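Hastmont Shared Office: Desk FAQ

Questions about the desks on the open floor, what may be kept on them, and how they are cleaned. Last revised Saturday, February 8, 2025. 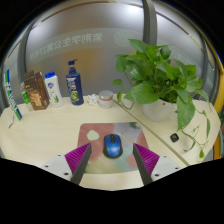
Can I leave my own things on my desk overnight?

If you have an assigned desk, your things can stay where they are, overnight and over weekends. Members on a day pass use the unassigned desks and need to clear them by closing time. Anything left on an unassigned desk is moved to the shelf behind reception.

What is the difference between an assigned desk and an unassigned desk?

An assigned desk is yours for as long as you hold the membership. It has a number on the partition, and no one else will be booked into it. Unassigned desks are first come, first served. They are all on the window side, and the desk numbers there start with a W.

Are toiletries allowed on the desks?

Hand lotion, sanitizer, tissues and similar things are fine at an assigned desk. Keep the caps closed and stand the bottles along the back edge, against the partition. Please don't use nail polish, nail polish remover, hairspray or perfume on the floor. The smell carries over the partitions and we get complaints within the hour. Use the restroom at the end of the hall for those.

How many things can I keep along the back of the desk?

There is no set number. We ask for a single row that doesn't stand higher than the partition and doesn't lean on your neighbor's side. If the row has started to push your keyboard toward you, move some of it to your locker.

Can I keep medicine or vitamins at my desk?

Lock them up, please. Every assigned desk comes with a locker, and prescription medicine should go in it when you leave for the day. Vitamins and cough drops are up to you.

Do you provide a mouse and mouse pad?

Reception lends out a basic wired mouse and a plain gray pad, both free, for the day. Most members with assigned desks bring their own. Any color or pattern is fine. The building has no rule about how your desk looks as long as nothing is glued, nailed or screwed to it.

My wireless mouse skips or stops. Is something in the building interfering with it?

Usually the cause is closer to hand. Try these in order:

Change or charge the battery.
If your mouse uses a USB receiver, move it to a port on the side of the computer nearest the mouse.
Wipe the sensor on the bottom of the mouse with a dry cotton swab.
Use a pad. Optical mice can be jumpy on a smooth desktop.
If none of that helps, borrow a wired mouse from reception and see if the problem goes away.

If it still skips with the wired mouse, the problem is probably in the computer.

How do I clean a cloth mouse pad?

Take it off the desk first. Fill the sink in the kitchenette with lukewarm water, add a drop of dish soap, and rub the surface with your fingers or a soft sponge. Rinse it until the water runs clear, press it between two towels and lay it flat. It needs a full night to dry. Do not put it on the radiator, where the rubber backing will curl. Printed pads can fade if you scrub them with a brush or use bleach.

Hard pads only need a damp cloth.

How do I clean the mouse?

Switch it off. Dampen a cloth lightly, wipe the shell and the sides, and go around the scroll wheel with a cotton swab. Glossy shells show fingerprints sooner than matte ones, and a dry microfiber cloth takes them off. Don't spray anything directly on the mouse.

What can I use on the desktop?

Use the Retedura wipes from the dispenser by the kitchenette, or a damp cloth with a little dish soap. Dry the desk afterward. Don't use scouring powder, acetone, or anything with bleach in it. If you aren't sure about a product, ask before you use it.

Crumbs and dust collect in the line where two sections of desk meet. What gets them out?

A dry, soft brush does the job. An old toothbrush is fine. Brush along the line, then go over it with the hand vacuum from the supply closet. Don't dig in it with a knife or a paper clip, which chips the edges. Don't pour water over it either. If you spill a drink across a seam, blot it right away with paper towels and tell us, and we'll look underneath.

The two sections of my desk are no longer level. Can I fix that myself?

Please leave it alone and report it. The sections are joined from below with brackets, and the screws strip easily if they are overtightened. Tanko Mohammed looks after the furniture and is in the building on weekday mornings. A repair normally takes him a few minutes and you don't have to clear the desk.

Why are some of the desks curved?

The curved desks came with the lease. They were made by Wuyts for the previous tenant and laid out to fit the corners of the floor. The straight desks were added when we opened the window side. If you use two monitors, you may find a curved desk easier to work at. If you spread out a lot of paper, ask for a straight one.

Can I switch from one kind to the other?

Put your name on the list at reception. There are 5 curved desks in the quiet section and they don't come free very often. The last swap was in May.

How much weight can the partitions hold?

Very little. They will take notes, a calendar or a light photo held with pushpins or the clips we supply. Do not hang bags, coats, shelves or monitors on them. Don't lean heavy boxes against them either, as the panels only slot into the desk edge and can come loose.

Is the desk cleaned every night?

The cleaners come every evening, but they only wipe the part of a desk that is clear. They won't lift your keyboard, move your mouse pad or reach behind a row of bottles and boxes. If you want the whole surface done, clear it and leave the green card from reception where they can see it. Take the card back to reception the next day.

Things at the back of my desk leave rings. How do I get them off?

Lotion and soap rings come up with a damp cloth and dish soap if you get to them within a few days. For older ones, lay a warm, wet cloth over the spot for a minute and then wipe. A small tray under the bottles prevents most of it. Check the bottom of each bottle when you wipe the desk, especially pumps and flip caps, which tend to drip down the side.

What should I do with empty boxes and bottles?

Flatten cardboard and put it in the blue bin in the copy room. Rinse plastic bottles and put them in the bin next to it. Half-full bottles of lotion or shampoo go in the regular trash with the cap on, not in the sink.

Something is missing from my desk. Who do I tell?

Check the shelf behind reception first. Things picked up off the floor are put there with the date on a sticker. If it isn't there, fill in the short form at the desk. We hold unclaimed items for one month. Hastmont does not insure personal belongings, so phones, cash and keys should go in your locker.

How do I get a locker key or replace a lost one?

The first key is included with an assigned desk. A replacement is ordered through Nendar, the lock company, and takes two or three working days. Bring your desk number and a photo ID. We can open the locker for you in the meantime.

I'm giving up my desk. What condition should I leave it in?

Remove everything, including tape, stickers and anything pinned to the partition. Wipe the top and the back edge. Leave the locker open with the key in the door. We check the desk with you if you want, or after you've gone, and your deposit is returned the following week. Normal wear is not charged. Burns, deep scratches and glue are.

Who do I contact about something not covered on this page?

Stop by reception or call extension 1037. For furniture, ask for Tanko.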